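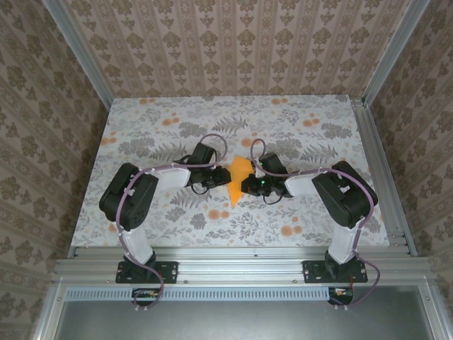
Robots don't know the rules unless somebody gives them some. A person who starts a new job gets told where to stand, what to wear and what not to touch. A robot gets its rules in two ways. Some are written into its program, and some are built into the place where it works. Look at where the two arms are fixed. Both stand on one metal rail along the front of the table, and each has its own black plate bolted down, so neither arm can wander off. The table has walls behind it and on both sides. A robot arm bolted to a rail can only reach as far as its links will stretch, and that makes it much easier to work out where people can safely put their hands.

## What is a standard?

A standard is a set of rules that a lot of people have agreed to follow. You use standards every day. The plug on your toaster fits the socket in your kitchen because the people who make plugs and the people who make sockets use the same measurements. Red means stop at traffic lights in every town you visit.

Robots have standards too. Some are for big factory robots that lift car doors. Others are for robots that work close to people. They are long documents and not much fun to read, but the main ideas are simple enough to put on a classroom wall.

Smaller workshops also write rules of their own. These are often called "good practice". Good practice is what careful people do even when there is no law that says they must. The rules on this page come from the workshop handbook used at Drostuvero, where arms like these are set up and tested. The handbook is 92 pages long. We have picked the parts that make sense for a small robot on a table.

## Rule 1: Keep a clear space around the robot

The space an arm can reach is called its *working space*. Imagine standing still and swinging your arms in every direction. Everything you could bump is in your working space.

Before a robot is switched on, somebody checks that space. Pencils, drink bottles and phones are moved out. Fingers stay out as well. At Drostuvero the people in the room stand at least 2 metres back the first time a new program is run. After that they can come closer, but only if the robot did what they expected.

When two arms share a table, their working spaces overlap in the middle. That is handy, as both can get to the same object. It also means the arms could hit each other. The program has to keep track of both of them all the time.

## Rule 2: There must be a way to stop

Every robot needs a stop button that is easy to reach. On large machines it is usually big and red, and it sits on a yellow background so you can find it in a hurry. You hit it with your palm. You don't need to ask first.

A stop button has to work even if the computer has frozen. For this reason it is often wired straight to the power. Pressing it doesn't send the robot a polite message -- it takes the power away from the motors.

There is a catch. An arm with no power may droop or fall, the way your own arm drops when you fall asleep in a chair. People who use robots learn which way the arm will go when it stops, and they keep their hands away from that spot.

## Rule 3: Slow first, fast later

A new program is always tested slowly. If something is wrong, a slow arm gives you time to notice it and press stop.

The workshop's own small-arm program is called Kovus. It has 4 speed settings, and it goes back to the slowest one each time the robot is turned on. You have to choose to go faster.

## Rule 4: Look after the cables

Motors need power, and they need signals to tell them when to turn. Both come through cables. A cable on a moving arm bends every time the arm bends. If it is too tight it can pull out of its plug. If it is too loose it can catch on something.

Good practice is to clip the cable along the arm and leave a bit of slack at the joints. You can see both in the photo at the top of the page. The purple cables are clipped to the arms, and they curve over the elbows with room to spare.

Checking cables is a daily job. You look for worn patches, loose clips and bare wire. If you find any bare wire, the robot stays off until it has been fixed.

## Rule 5: Use lights and labels

It can be hard to tell if a robot is off or only waiting. A robot that is waiting may start moving without any warning, so you should never guess.

Lights can help, but only if everyone knows what they mean. On one machine a green light might mean "the power is on". On another it might mean "ready to move". The meaning should be written on a label or in the handbook. If you don't know what a light means, treat the robot as if it is on.

## Rule 6: Write down what happened

After each test, someone fills in a log. They write which program was used, what the robot was meant to do and what it did. They also write down mistakes, including small ones.

Last year the Drostuvero log had 229 entries. Most are very short. One reads, "Stillar program, second try. Gripper closed too early. Stopped by hand. Nobody near the table." That is a good log entry. It tells the next person exactly what to watch for.

## Words to know

**Gripper:** the part at the end of an arm that holds things.

**Link:** a stiff piece of the arm between two joints, a bit like a bone.

**Servo:** a motor that can turn to an exact position and stay there.

**Slack:** a little extra length in a cable or rope.

**Working space:** everywhere the robot can reach.

## Try it yourself

You can practise these rules without a robot. You will need a friend, a table and a soft toy.

1. One of you is the robot. Sit at the table and keep your bottom on the chair.
2. The other one is the operator. Find out how far the robot can reach, and mark the edge with string.
3. Agree on a stop word. "Stop" is fine.
4. The operator gives one instruction at a time, such as "move your left hand forward" or "close your fingers". The robot does only what it is told, slowly.
5. Try to pick up the toy using both hands.
6. Write down anything that went wrong, then swap places.

If the robot knocks the toy on the floor, put that in the log too.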